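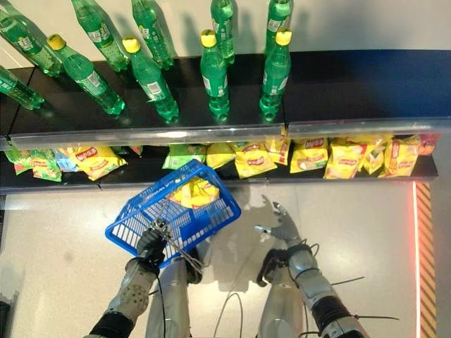
Blue basket in front of the shelf, pop on top, crisps underneath.

From: Rima Qaisi
To: mavcombe-shop list
Date: June 28, 2018
Subject: Re: moving the crisps

Bit-na Do wrote:
> I've put the green bottles on the top shelf and the crisps below them.
> People come in for a drink, see the crisps and take both. Ankrah did
> the same in December and they swear by it. I'd like us to order
> another 41 bags from Plerner before the fete.

Bit-na, I'm not convinced. Ankrah also put their prices down in December, so how would they know it was the shelf?

My other worry is the weight. Full bottles up top and bags of air down below seems the wrong way round to me. A few of those bottles are leaning already, and there's one at the left end tipped right over. If one rolls off it won't do the crisps any good.

The crisps want sorting too. We've got yellow, green and light blue mixed in together with a gap in the row, and one yellow bag sticks up past the price rail. Could we at least keep each colour together?

As for another 41 bags, no, not yet. We took £183 on snacks last month and I can't see a new shelf order doubling that. I'd sooner get 11 and see how long they last. Plerner deliver in 5 days, so we'd hardly run out.

Has anyone asked Jatemik what they charge? I did mention it last time.

Rima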